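How to try out a hand-held gripper kit before you pay for it

2019-04-08

The Nuritz hand kit is sold as a quick way to teach a robot arm a household chore. You hold a gripper in each hand, do the job yourself, and the recordings go to Brindmont, the service that turns them into a motion program. The brochure says 2000 recordings will do for a simple sorting task. I have my doubts about that number, and the sales page is no help in settling it. What you can do is run a proper trial during the 28-day return period. These are the steps I would use.

Step 1. Pick a dull task with a clear finish

Skip the foam cubes that come in the box. Any gripper can lift a foam cube. Use something floppy that has to end up in a definite spot. Magazines into a desktop file organizer is a good one. A magazine sags, the pages fan out, and the slot is not much wider than the thing going into it.

Step 2. Set the table

Put the organizer to one side, open end up, with enough clear table in front to work in. Mark the table legs with tape so you can put everything back the same way tomorrow. The manual treats this as optional. I wouldn't, at least until you know how fussy the finished program is about where things stand.

Step 3. Learn the grip with the magazine hanging open

Wrap your fingers around the handle below the plate and let the gripper do the pinching. Start by taking a magazine at an upper corner. You will see the weakness of this hold quickly enough, and it is the one shown in the Nuritz quick-start guide.
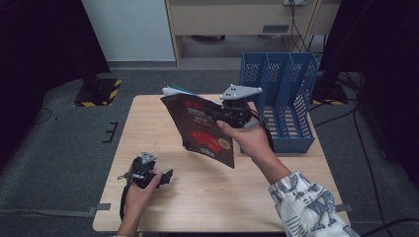
Corner hold on a magazine, right hand, at the left end of the organizer.

Step 4. Change the hold and compare

Do a batch by the corner, then a batch by the spine. Write down every drop and every bent page as you go. Don't rely on the software for this. The Brindmont dashboard marks a recording "good" if it has a start and an end, and that tells you very little about what happened to the magazine.

My own log ran to 121 attempts before I felt I could say anything, and what I can say is modest. The spine hold was steadier going in. The corner hold was easier to pick up from flat. The kit can't tell you which one the robot will cope with - you find that out after you've paid for the training.

Step 5. Check the finger pads

Look at the pads before each session and again after it. Run a thumb along the top edge, where the soft covering meets the stiff part of the finger, and feel for any lip or loose flap.
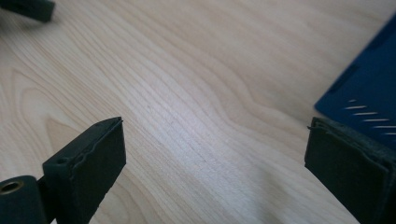

Replacement pads are sold by Yatsenko in pairs, and the price is not on the Nuritz page, so ask before you order. Ask too whether a worn pad counts under the warranty. I got two different answers.

Step 6. Send a small batch first

Brindmont will take a partial upload. Send one, wait for the report, and read the rejected list line by line. If the reasons are vague ("low confidence" was the favorite), write back and ask for the time stamps.

Step 7. Compare before the return date

Lerkness offers a similar kit for rent. It is heavier in the hand and the straps are worse, but you can stop paying in June if it does nothing for you. With Nuritz, the return clock starts on the shipping date - check your invoice and count from there.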